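Re: [straits-list] Small states and the coast guard question
From: Heloísa Rocha
Date: March

Dear all,

Thank you to Evangelista for the long message, and sorry that my answer comes so slowly. I quote only the part I want to discuss:

> The patrol boats which the bigger powers give to the small island
> states are a favour with a long tail. The boat arrives with a
> ceremony, then the crew must be trained in the donor's language, the
> spare parts come from the donor's yard, and after a few years the
> donor has a seat at every table where fisheries are discussed. I do
> not see why we should call this capacity building.

I agree with half of it. The tail is real, and I have seen it in the budgets. But I think you give too little weight to the small states themselves, who are often better negotiators than the literature admits. When I was reading for the Willau paper I went through 1,517 pages of parliamentary debate from three island legislatures, and the question of who pays for the fuel comes back again and again. The ministers know very well what they are signing. Several of them asked for a second donor on purpose, so that neither would feel alone in the harbour.

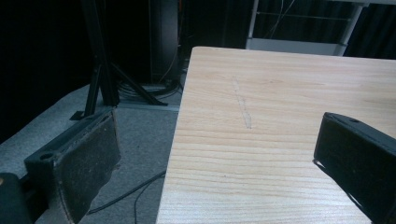 What worries me more is the legal side. A coast guard officer from the donor country who rides on the boat of the host country may point at a trawler, but may he order the boarding? Most of the shiprider agreements I could find answer this clearly. Of the 13 which I compared, 2 leave it open, and both are recent. I would like to know if this is careless drafting or if somebody wanted it so. If anyone here has worked with the people who draft them, please write to me off the list.

Evangelista also wrote this:

> Europe will send a frigate once a year, take a photograph and go home.

This is a bit hard, I find. The frigate is the visible part, and it is true that it goes home. But the training of harbour inspectors, the sharing of satellite data on vessels that switch off their transponders, the help with court cases - all of this is quieter and goes on when the ship has left. One can say it is too small. I would say so too. Over 40 inspectors have passed through the Nirnel course, and for a region of that size it is a modest number, but each of them went back to a port where before there was often no inspector with any training in catch documents.

My own view, for what it is worth, is that we should stop treating defence and fisheries as separate files. In the capitals they sit in different ministries and the officials hardly know each other. In the islands it is frequently the same person, with one telephone. A partner who sends two delegations in the same month, with two different programmes, makes work for this person and learns little.
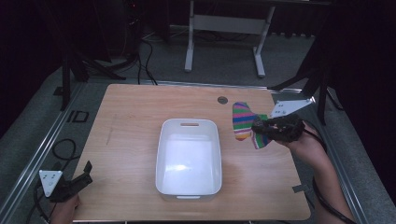

Striped sock held over the table beside the white bin.

On the practical matter of the Pustdale workshop: the room is confirmed and we begin at 9 in the morning. Please send your abstract as plain text, as the file system there does not like attachments. I have put the shipriders in the first session and the fisheries data in the second, but I can still change the order if the colleagues joining from the Pacific prefer it. For them the first session will be in the middle of the night or close to it, depending on the island.

I will send my comparison table of the agreements when I have checked the translations once more. Two of the texts exist only in French and I want to be sure about the word "contrôle", as in English it could be read much more strongly than was meant.

With kind regards,
Heloísa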